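September, 7:40 in the morning

Cell notes first, then the rules, which took most of the day.

Controller came up clean. Gripper homed on the first try, fingers at full open, joint torques inside the band from last month. Battery on the pendant at 62 percent, which is low for something that sat on the charger all night. Swapped the cable.

Dewanti Tarigan sent back my draft of the floor-pick rules with comments on nearly every line. She is right on most of them. The draft mixed two kinds of sentence: things the arm must do, and things the operator should do if convenient. Her request is that every line use either "must" or "should" and never both, and that every "must" have a check somebody can run without asking me. I spent the first hour splitting lines.

Rule 1. Speed near the floor

The old text said "slow approach." Replaced with a number: below 600 mm the arm must run at the reduced speed setting, and the setting must be read back from the controller before the first pick of a session. Dewanti wanted it read back before every pick. We settled on first pick and after any stop. The Hartono manual calls the same setting "careful mode" in one chapter and "limited mode" in another, so the rule gives the menu path and skips the name.

Rule 2. Force limit on contact

Fingertips must not press into the floor. Stop threshold is set at 8 newtons, vertical, at the wrist. I had 12 in the draft, left over from the bench mat, which is softer. Wood marks more easily and we have to hand the room back in the condition we got it. The check is a slow descent onto the Zorard scale, five times, with the reading at stop written in the log. Did it before lunch. All five stopped under the limit.

Rule 3. Start position

Fingers must be open and empty at the start of each run, tips clear of the floor, with bare boards between them. The operator confirms this from the wrist view and again by eye from outside the tape. I wanted the wrist view alone to be enough. Dewanti's comment: "One sensor is not a confirmation." Left as she wrote it.

Rule 4. Loose pieces

Pieces must lie on the floor, spread out, before the run is started. Touching pieces are allowed, but they must be entered as touching, as the first grasp can shift the second piece. Blue, red and yellow are logged by color and shape only. No nicknames. I found "the fat one" in the log from Brumano and could not work out which piece it meant.

A piece lying right beside a finger must be treated as an obstacle until the arm has lifted. That line is new. The planner only considers the gap between the tips and ignores what is next to the outer faces, so a sideways move at low height can push a block before anything registers. 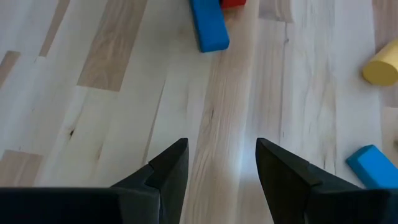

Rule 5. Pieces at the edge of the wrist view

A piece only partly in view must not be picked. The arm must lift and look again until the whole outline is visible, or skip the piece. Cylinders have their own line because they roll, and a cylinder on its side must be approached across its axis. Kestulel's own guidance says the same thing in more words.

Glare is a "should" for now. Bright patches on pale boards confuse the outline step, but I do not have a check that gives the same answer twice. Tried the blinds half down, then fully down with the ceiling lights on. Fully down was better for the outlines and worse for telling dark blue from shadow. Left open, marked as pending.

Rule 6. Hands

Nobody reaches inside the tape while the arm is powered. Pieces are reset only with the stop pressed and the light steady. No change from the old version and no comments from Dewanti.

Log housekeeping. The session log stands at 3652 entries. I filtered for entries with no operator initials and got 689. Those stay in the file but cannot be used to show that a rule was followed. From now on the form will not save without initials. Ten minutes of work, should have been done in spring.

4:15 pm. Second draft sent. Still open: glare, the wording on skipped pieces, and whether "after any stop" in Rule 1 includes a stop pressed by accident. I say it does.

Order more floor tape. Put the scale back in its case.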